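4. Checking the views and recording demonstrations

Before you record anything in Bassi, spend five minutes on this section. It pays off hugely when you come to train a policy, and it is great fun to watch the two arms come to life!

4.1 Open the Zadholm task set and choose the two-dish table. Leave the table colour on its default setting for your first run.

4.2 Set the random seed to 21. The Arkmont results were produced with this seed, so your starting layouts will match theirs.

4.3 Open the wrist view and the overhead view side by side. Check that both gripper fingers show in the wrist view. If you see only one, reset the hand camera and reload the task.
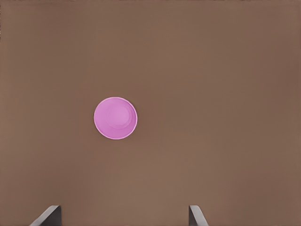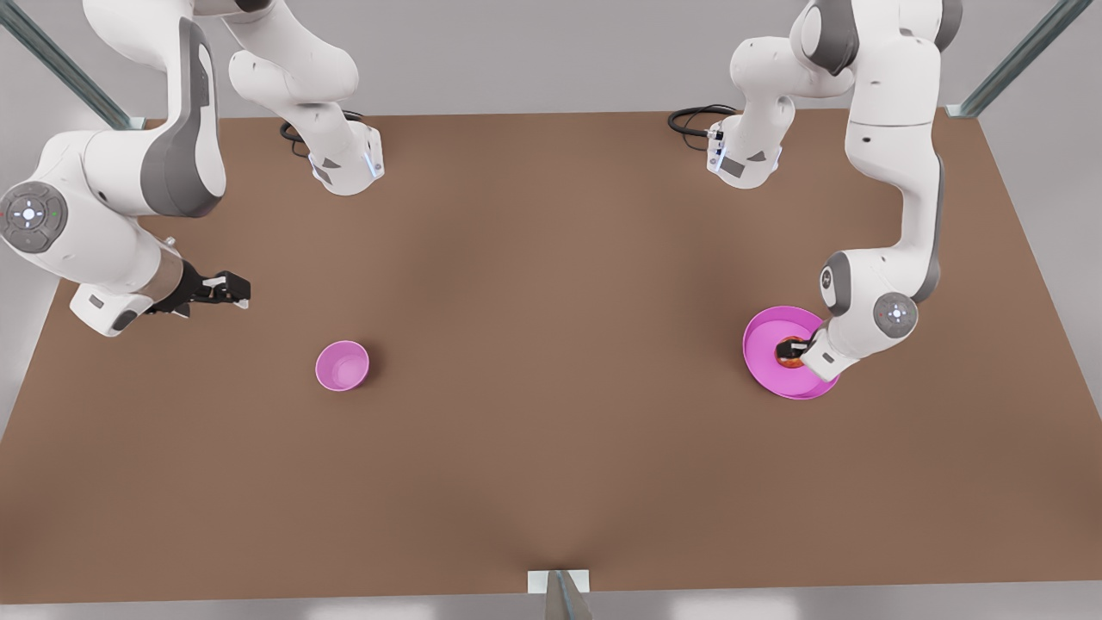 Figure 4. Simulated views of the table: wrist view with the pink bowl (first), wider view with both arms (second).

Note: "Left" and "right" in Bassi always mean the robot's own left and right. In the wider view the robot's right arm is on the left side of the picture. Everyone mixes these up at first, so do label your log files with care.

4.4 Press Record and guide the arms through the task. Try a few different approaches to the dishes. Variety is what makes this method so exciting: in our trials, policies trained on mixed approaches coped far better with layouts they had never met.

4.5 Stop the recording and save it. Repeat until you have around 2000 demonstrations, then go to section 5.

Caution: Do not change the camera positions partway through a set. Dinance reads them once, at the start of training, and will not warn you if later files differ.

Caution: Keep failed attempts in a separate folder. They are well worth having for the recovery tests in section 6, but they must stay out of the main training set.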